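Revisión de la sala pequeña, julio
Lista de Hyun, con mis comentarios al lado (perdonad el rollo, ya me conocéis)

1. Patas y estructura de la mesa: BIEN
La he empujado con la cadera por los dos lados y no baila nada. Metal blanco, pie en T, todo apoyado en el suelo.

2. Canto delantero: BIEN
Es redondeado, también en la curva de la derecha. Pasé la mano entera y ni una astilla, ¡qué gusto!

3. Superficie: LIMPIAR
Hay manchas grises flojitas y una rozadura fina hacia el centro. No es peligroso, pero Hwa-young Baek ya me lo apuntó la otra vez y me da vergüenza repetirlo.
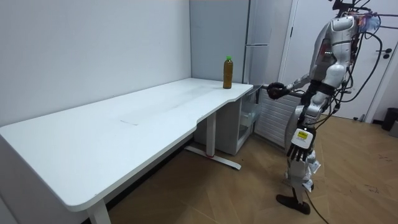
4. Bebidas en la mesa: PENDIENTE
Una botella de plástico de tapón verde, con algo marrón que parece té, al fondo a la derecha. Cerrada vale, pero la norma dice que nada de líquidos encima, así que quien la dejara, que se la lleve, por favor.

5. Cables por el suelo: CORREGIR
Uno negro cruza la zona de paso. Le he pedido canaleta a Gyu-bin Sung, referencia 591 del catálogo de Tollach, y mientras tanto lo pego con cinta.

6. Paso libre: BIEN
Pedimos 60 cm junto a la mesa y los hay.

7. Luz y enchufes: BIEN
Probados todos antes de comer.

Copia para Shahram Zarei. Vuelvo a mirar el 3, el 4 y el 5 en cuanto llegue la canaleta.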